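9 January 2020

I meant to write last night and fell asleep with the light on, so two days are going into this one. The tree is out at last, needles all the way down the stairs, and the corner where it stood looks enormous. I walked past it four or five times this morning just to enjoy the floor.

Which is how the shelf business started, I suppose. With the corner free I pulled everything off the kitchen shelf by the window, meaning to wipe it down and put it all back, and of course it did not go back. There were 19 jars in the end, if I include the two with no lids, and I had them spread over the counter and both chairs until well past lunch. One was full of lentils I am sure I bought when we still lived in Pornbridge. I soaked a handful out of stubbornness and they are in the pot now, so we shall see.

The thing I keep coming back to is height. All my jars stand at one level, one behind the other, and I can only ever see the front row. So the cinnamon gets bought again and again (three of them today, all open) and the good bay leaves turn gray at the back. My sister has one of those little risers in her pantry, a sort of bench for jars, and I have been rude about it for years as a thing people buy when they have run out of things to buy. I take it all back. I propped a cutting board on two cans of tomatoes to try the idea out and stood there admiring it like a fool. Suddenly there was an upstairs and a downstairs! The low things slid in underneath, the tall ones went on top, and I could read every label without moving a single one.

The cutting board can't stay, naturally, I need it for onions. I looked in the Vusta catalog over my second coffee and they have a bamboo one for 49 dollars, which seems like a lot of money for a very small table. The Alvarado shop on the corner used to keep wire ones in the basement, next to the dish racks, and I may walk over tomorrow if the sidewalks are clear. I don't want wire, though. The small jars tip on it. Flat on top, thin legs so it doesn't eat up the room below, and low enough that the lids clear the next shelf – that is all I ask.

I went on thinking about it while the lentils were boiling and I should have been answering letters. Black or wood? Wood would match, but black hides itself, and a pale jar shows up so nicely on it.
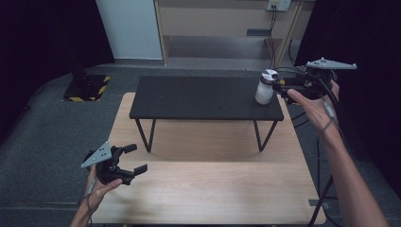
My sister wrote back before supper that I should measure the shelf before I buy anything at all, and that the tallest jar is the only one worth measuring, lid included. She bought hers twice, she said, the first one too high by the width of a finger, and it ended up under a fern in the bathroom. I wrote back that a fern on a riser sounds rather lovely and she did not answer that.

So I measured. The shelf is 437 millimeters across (I only have the tape from the sewing box, and it is marked on one side in millimeters and on the other side worn clean off), and the flour jar is the tallest by far. The flour can live on the counter. It gets used every other day anyway, and I am tired of lifting it down over my head with both hands.

Supper was the lentils after all, with a good deal of garlic and the last of the Flullia pickles. They were a bit firm. I had seconds. The jars are still on the chairs, so I ate standing by the stove with the radio on, and the cutting board is still up on its tomato cans because I couldn't bring myself to take it down. Must remember to buy bay leaves, and no cinnamon.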